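Plimdale pool to close for boiler work, reopening planned for spring

The public swimming pool in Plimdale will shut in December while its heating plant is replaced, the town said in a notice posted at the front desk and on its website. The building is expected to stay closed for 16 weeks.

The present boilers went in when the pool opened and have broken down several times in the past two winters. Last January the main pool was shut for 17 days while a part was made to order. Swimmers were sent to Herkley during that time, and many of them complained that lanes there were full by 7 a.m.

Work will be done by Kitevgate, a heating contractor that refitted the ice rink in Herkley. The firm will take out both boilers, put in two smaller gas units and replace the pipes that run under the deck at the shallow end. The teaching pool will be drained first so that crews can get to the pump room from that side. The main pool will be drained later and will get new grout along the north wall.

Changing rooms will also get some attention. The showers on the men's side, which have run lukewarm since the summer, are to be connected to the new system, and the floor drains in both rooms will be relaid. The lockers are staying. Anyone who rents one by the season has been asked to empty it and hand in the key before the last day of swimming. Rental fees will be carried over to the spring. 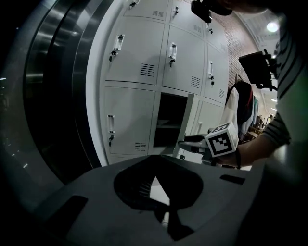 Several season ticket holders asked at a meeting in the library why the job could not wait for summer, when the outdoor pool at Kang Park is open. One of them said the closing falls in the months when older swimmers have nowhere else to exercise, and that the bus to Herkley takes close to an hour with the change at the hospital. "I can drive, so I'll manage," she said. "A lot of the morning group can't."

The town replied that the contractor had no summer dates left and that waiting another year would mean heating the building through a third winter on boilers that may not last. It also said the outdoor pool could not take school lessons if the weather turned cold early in the season.

Season tickets will be extended by the length of the closing, and holders do not have to apply. People who would prefer their money back can fill out a form at the desk. Punch cards have no end date and will work as before when the doors open again.

The pool in Herkley will accept Plimdale tickets on weekday mornings and after 8 p.m. It will not take Plimdale tickets on weekends. A plan for a shuttle van was discussed at the meeting, and the town is asking for prices. No decision has been made on that.

School lessons are on hold for the winter term. Fourth graders who miss their lessons will be given places in the spring, along with the classes already on the list. The swim club has rented evening lanes at Herkley for its older squads and has canceled its winter meet, which usually fills the stands with 500 people.

The pool had 3,000 season ticket holders at the last count. Ticket prices will stay the same through the end of next summer.

The front desk will stay open for refunds until noon each weekday during the first month of the work. Calls after that will be answered at the town office.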